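5.3 Setting up the bag station

This section covers the wall hook, the supply pile and the jaw settings for the two-arm bag station. Complete the base alignment in 5.2 first. The arms must be parked and the drive key removed before anyone steps onto the carpet.

1. Fix the adhesive hook to the wall panel, 800 mm above the top of the baseboard. Press for 50 seconds. Do not load the hook until the adhesive has cured.

2. Place a strip of red tape directly above the hook. Pimen uses the tape as its height mark. A strip that has peeled at one end gives a false reading.

3. Gather the handles of the reference bag, knot them and hang the knot on the metal loop. The printed side faces the arms.

4. Put the supply bags on the floor at the right. Keep the pile inside the reach of the right arm and clear of its elbow joint.

5. Check that each arm cable has a free loop. A cable trapped under a joint housing will trip the Nolte controller at the first wide move.

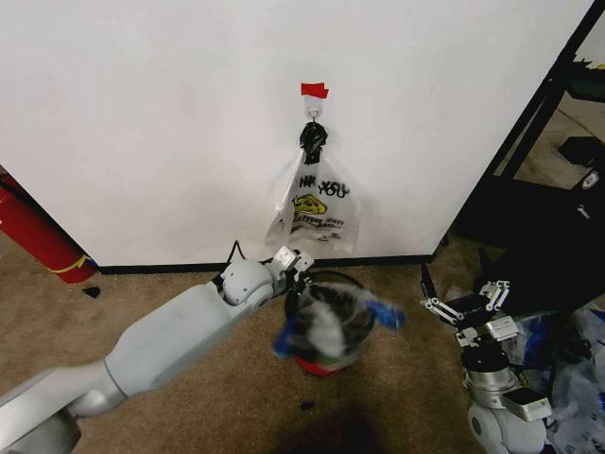
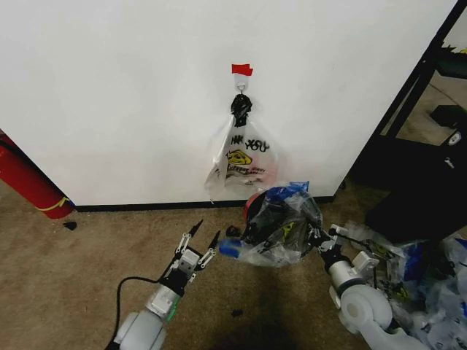
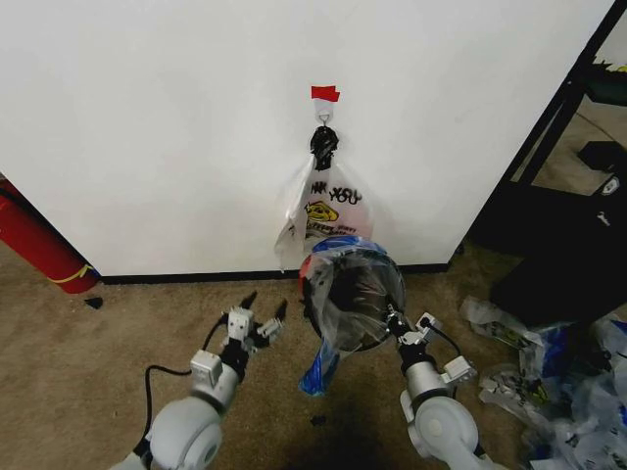
Bag station, both arms in the work area. Hook and red tape on the wall panel in all three views.

Jaw settings and test run

6. In Pimen, open Station, then Grip. Set the closing force to 80 percent for both grippers. Thin film slips at lower values — check the fingertips for wear before raising it.

7. Set the clearance between the held bag and the wall panel to 50 mm.

8. Run the test cycle at low speed. Watch the hanging bag: if it swings or is dragged off the hook, stop the cycle and repeat step 7.

CAUTION: Do not reach between the grippers to free a caught bag. Press stop, wait for both joint brakes to click, then open the jaws from the panel.

NOTE: Clear scraps of film from the carpet after each run. The Brutby floor check reads dark pieces as dropped parts and will hold the next cycle.

9. Save the settings under the station name. Replace the reference bag every 400 cycles, or sooner if a handle has torn. Fingertip part numbers are listed in the Tikholm spares sheet.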